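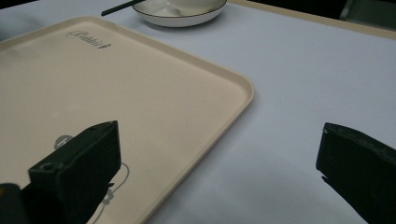
How do you set a nice place for one person without buying a whole dinner service? Start with a tray, then add one saucer, one cup and something to eat with.

Erlinda Sarmiento has been giving that answer for years, first to her sisters and now to the people who come to her Saturday table-setting mornings in Mistham. She loves trays. She owns far too many of them, she says, and she isn't sorry!

"A tray is a little table you can carry," she told me, pouring tea before I had my coat off. "You put it down on any old surface and suddenly lunch has a place to be."

Her current favorite is a beige one with rounded corners and the word "Rabbit" across it in curly script. I asked if it was meant for children.

"Maybe it was! I'm 61 in December and I eat my noodles off it. Look at the tiny carrot after the t - I didn't notice it for a week."

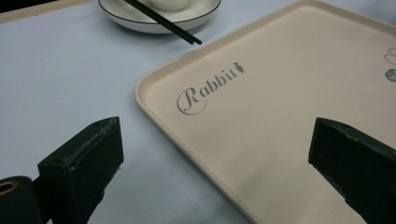

She is just as keen on leaving things alone. Black chopsticks, a white saucer with a thin dark line around it, a plain surface underneath. "If the tray has a drawing on it, let the drawing have some room," she said. "I used to pile on napkins and flowers and a candle, and then there was nowhere for the soup."

Where do the chopsticks go? Erlinda likes them together, close to the hand that will use them, though she moves them every time she walks past. Her friend Rowena Belmonte lays hers straight across the front and the two of them have been arguing over it for 30 years - very happily, as far as I could tell. 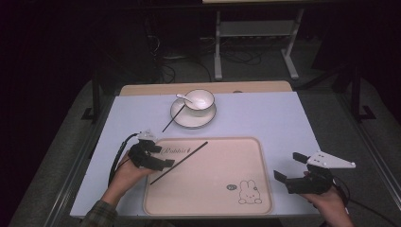
The rabbit tray with a white cup and saucer, a small spoon and black chopsticks.

"Eat from it on a Tuesday," she said when I asked about saving good things for guests. "You're home, aren't you?"

551 shares | 3 comments
Last updated: Tue 15 September
Contact | Back to top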